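Ilham Fahmy parle de ses brebis comme d'autres parlent de leurs équipes de foot

Quand on l'appelle à six heures et demie du matin, Ilham Fahmy a déjà fini sa première tournée de bergerie. Elle s'excuse du vent dans le téléphone, puis enchaîne sans reprendre son souffle sur le cours de l'agneau. « On n'avait pas vu une tension pareille depuis que je suis installée, et je trouve ça passionnant ! Enfin, passionnant et un peu effrayant. »

Ilham élève 400 brebis sur les hauteurs de Drovurlow, en système herbager, avec son associé Ehab Younis. Le cheptel de la région recule depuis plusieurs campagnes : des départs en retraite, des parcelles reprises en céréales, deux étés secs qui ont vidé les granges à foin. Moins de mères, donc moins d'agneaux, et des acheteurs qui se disputent les lots dès le mois d'octobre. « Les gens me disent que je dois être contente des prix. Oui, bien sûr. Mais un prix haut avec des voisins qui arrêtent, ça me laisse un drôle de goût. »

Garder des agnelles ou les vendre, voilà la question du moment. Chaque femelle conservée pour le renouvellement, c'est un animal qui ne part pas à l'abattoir au meilleur cours, et qui ne rapportera rien avant sa première mise bas. Cette année, Ilham et Ehab en ont gardé 101. « Ehab voulait s'arrêter à quatre-vingts, on en a discuté pendant des soirées entières. J'ai gagné – enfin, on verra au printemps qui avait raison. »

Elle s'anime encore plus quand on aborde l'herbe. Les prairies sont découpées au fil électrique, et le troupeau change de paddock environ tous les 3 jours. Le mélange semé il y a deux ans, trèfle blanc, chicorée et plantain, a tenu en août alors que le ray-grass grillait à côté. « J'étais à quatre pattes dans la parcelle à regarder les racines de chicorée, il faisait une chaleur terrible, et j'étais heureuse comme tout. Vous auriez dû voir la profondeur ! »

Chantal Morin, technicienne ovine chez Buver, suit l'exploitation depuis l'installation. Elle est plus mesurée sur la reprise du cheptel. « Pour qu'un troupeau régional remonte, il faut que plusieurs éleveurs gardent des agnelles en même temps, et qu'ils tiennent. Au premier coup de sec, certains revendent, et je les comprends. » Elle regarde de près le prix des aliments, dont la baisse récente donne un peu d'air aux ateliers d'engraissement. À Drovurlow, on achète peu de concentré, surtout en fin de gestation pour les brebis qui portent des doubles.

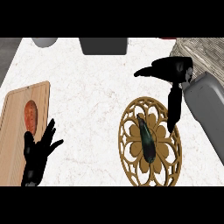 La vente directe est venue plus tard, et presque à contrecœur. « Je pensais que je n'aurais jamais la patience », raconte Ilham. Les caissettes d'agneau partent désormais en trois points de retrait, dont le magasin paysan que tient Marwa Ouali. Les morceaux à mijoter, collier et poitrine, restaient souvent au fond du congélateur. Marwa a eu l'idée de glisser une recette dans chaque colis, et les commandes de collier ont suivi. « Maintenant on m'en réclame et je n'en ai plus, c'est le monde à l'envers ! »

Reste la laine, qui se vend toujours à un prix dérisoire. Ilham en a paillé une rangée de jeunes haies le long du chemin, pour voir si elle retient l'humidité au pied des plants. Elle fera le point après l'hiver. En attendant, les béliers sont sortis des lots, les échographies commencent bientôt, et Ehab l'appelle depuis la cour pour déplacer un râtelier.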